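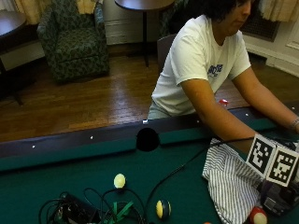

Ilse Hellwig wrote to me after my last piece and said open days are the worst possible way to learn about a machine, that they should all be cancelled, and that anyone who wants to know what robots can do should read the test results and stay home. She said a crowd makes engineers show off and makes visitors stupid. She had been to the Grustaditz demonstration last June and had come away, in her words, knowing less than when she parked the car.

I went to the Grustaditz one as well, and I agree with her about it. I don't agree about the rest, and the Zhuravel open day at Tramcombe is why.

Zhuravel works on arms and hands for household jobs. It had the ground floor of an old house for the day, with the parquet and the long beige curtains left as they were. Over 300 people had put their names down and they were let in by groups, so there was a wait on the front steps and some grumbling. I have no complaint about that. The rooms weren't large and you could get close to the tables.

The work I want to write about was done on a pool table. I had expected benches. There was green felt, a few balls still lying on it, a striped cloth in a heap and a pile of black cable in the corner with bright green ties through it. Beside the cloth stood two square tags printed with black and white blocks, which a camera uses to work out where things are. One of the team, in a white T-shirt, spent a good part of my group's time leaning across the rail with both arms out.

That last part is what I think an open day is for. At Grustaditz no human hand came near the equipment while the public was in the room. There was a rope, a raised platform and a man with a headset microphone. The arm picked up a box and put it down on a shelf, then picked up another box and put that down. It was very smooth. The music stopped, people clapped, and the next group came in and saw the same boxes go to the same shelf. I asked what would happen if a box was turned on its side and was told that was an excellent question. Then we were taken to see the sandwiches.

At Tramcombe the hands were in it all day. Someone set the cloth down, someone pulled it straight and bunched it up again, someone shifted the gear along the table. When the arm was slow, we stood and watched it be slow. In my group the first run was abandoned when a lead caught on the cushion, and the fellow beside me laughed out loud. Nazanin Rahimi, talking us through it, said the lead had caught the day before too and they should have taped it. Then she got on with explaining how cloth is handled.

I learned more from that than I had from the whole morning at Grustaditz. A sheet of results can tell you that a job was completed so many times out of so many tries. It generally doesn't tell you who put the cloth back between tries, or how it was put back, or how long the next person had to stand there. Those are costs. If a machine folds a cloth in a minute but a grown adult has to prepare the table for seven, I would like to know about the seven.

Hellwig's answer to this, and she did answer when I put it to her, is that the good reports do include the set-up time and I should read better reports. She has a point. The log at Tramcombe was in a ring binder by the door and anyone could leaf through it. It went up to run 797. There was a column for what had gone wrong, and it was filled in by more than one person, going by the handwriting. Some entries were a single word. I stood and read it for long enough that I was asked to move so the next group could get past, and I'd have been glad to take a copy home.

But I wouldn't have understood it without having seen the table. One of the words that kept turning up was "slump". If I had met that in a report I'd have guessed at a power fault or a loose joint. After watching for a while I knew it meant the cloth had settled into itself so there was no edge to take hold of. I knew it the way you know what a baker means by a slack dough once you've seen one.

There is a bad habit in how these visits get written up, and I've done it myself. You look for the one moment when the machine does something that seems clever and you build the article on it. Or you look for the moment when it fails and build the article on that, with some jokes. Readers like both. Neither says much about whether the thing will be any use in a nursing home in Ciltstead, which is where I live and where people do ask me about it. My neighbour's mother is in one. The laundry there is sent out and comes back in bags, and it's folded by whoever is on shift. She wants to know if a machine will do it one day and whether that means fewer staff on the floor in the evenings. I couldn't tell her after Grustaditz. I can tell her a bit more now, and most of what I can tell her is that it won't be soon, and that the person at the table is still a very large part of the arrangement.

I asked Rahimi about that directly. She didn't give me a date. She said cloth was hard and that towels were easier than shirts, and that she wouldn't put the present set-up in front of a resident. I would have liked more on the staffing question. She said it wasn't hers to answer, and I suppose that's correct, but somebody at Zhuravel ought to be made to answer it and ought to be in the room on the open day with a name badge on. I walked through every room that was open and didn't find that person. It was the main failing of the event. You can be very frank about cables and still leave out the part people are worried about.

The second failing was smaller. The pool table was too high for the children. A boy in my group, six at a guess, saw the underside of the rail and the back of his father's coat until he was lifted up. If you invite families you need a box for them to stand on.

There was also, I should say, some pleasure in the place itself. I've been in a lot of labs and they're mostly the same white room. A robot being tried out in a house with an armchair against the wall gives you a better idea of what it's up against. Houses have rails and cushions and curtains. Things get left about. Nothing is at the height it ought to be. I don't claim that a pool table is a fair stand-in for a laundry bench, and for all I know the felt makes the job easier by keeping the cloth from sliding. I should have asked that and didn't think of it until I was on the bus.

Would I have got the same from a video? I doubt it. Video of this kind of work is nearly always sped up, and even when it isn't, somebody has chosen where to start it and where to stop. You don't get the standing about. On the day I had a sore back from standing about, and I'd count that as information too - it's the same wait that a care worker would have with a basket of washing beside her and a call bell going.

Hellwig says that I was lucky with my group, and that if the lead hadn't caught I'd have seen a tidy demonstration and written a tidy column. She may be right. I can only say that the table didn't look as if it had been tidied for us, and that the binder was there for every group. A firm that means to fool you doesn't usually leave the failures by the door.

So I'd keep the open days. I would make three changes, and I'd like to see other firms held to them. The people resetting the work should do it in view of the public, every time. The running log should be out where it can be read, with a chair next to it. And there should be someone present who can speak about jobs and money, for the whole of the day, who isn't allowed to say that it's an excellent question.

Grustaditz has another demonstration planned for the spring. I've asked whether the rope will be there and haven't had a reply. If I go, I'll take a striped cloth in my bag and ask them to use it. Hellwig has said she'll come if I drive.

Last updated: Tue 21 March

Related
The box, the shelf and the headset: a morning at Grustaditz
Who folds the sheets? Evening shifts in Ciltstead
Letters: more on robots in care homes
Tramcombe bus timetable still wrong, readers say

Home Opinion Local Letters Archive Contact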